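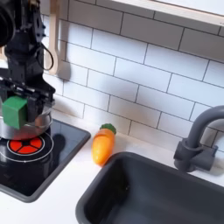 Milagros Dela Peña
Research engineer, Planero manipulation group

4. Rules for running and recording trials

Figure 5. Kitchen task with a green block held over the pot. The carrot is on the counter between the stovetop and the sink.

The rules in this section were written after the first round of work at Plesness, when two operators scored the same recordings and disagreed on a fair share of them. Most of the disputes came from wording. One operator counted a block resting on the rim of a container as placed, and the other did not. We have since used a single written protocol, which we call Gonano, for all tasks in the toy kitchen.

4.1 Before the arm moves

The operator reads the task sentence aloud and checks that every object named in it is on the counter or in the gripper. Objects that are not named may stay, and in most tasks at least one does. In the task shown in Figure 5 the sentence refers only to the block and the pot, so the carrot counts as a distractor. It must not be moved by hand once the trial has begun, even if the arm has knocked it somewhere awkward.

The stovetop and sink are fixed points for the layout. Start positions are given in relation to them, never in relation to the edge of the camera view, which shifts a little each time the mount is cleaned. Shadows from the arm are allowed to fall on the tiles and the counter. We tried to remove them at Plesness with extra lamps and made the glare on the metal pot worse, so the lighting is now left alone and recorded in the log.

4.2 Stopping a trial

A trial ends when the operator calls it, when the time limit is reached, or when the emergency stop is pressed. The stop button is within reach of the operator's free hand at all times. No one reaches into the work area while the motors are powered, including to pick up a dropped block. A second person may watch but may not give instructions to the operator.

Any contact between the gripper and the taps, the tiles or the rim of the sink is logged as a contact event. It does not end the trial unless the arm stalls. Contact with the pot is logged only if the pot shifts off its mark.

4.3 Scoring

Success is judged on the final resting state. For the block and pot task, the block must be inside the pot, released, with the gripper clear of the rim. A block still held above the pot scores as incomplete, however close it is. Partial credit is not given at this stage, though the log keeps a separate field for the last step reached.

Each recording is scored by two people who did not run it. Where they differ, a third scorer decides, and the first two scores are kept in the file. Under this protocol we have scored more than 2000 recordings. Scorers do not see which controller was in use.

4.4 Changes to the rules

Rules may be changed between rounds but not during one. The current text is version 7, and the main change from the version before it is the wording on release, which was proposed by the Aliyu site. Recordings made under an earlier version keep their original scores and are reported in separate rows of the results table.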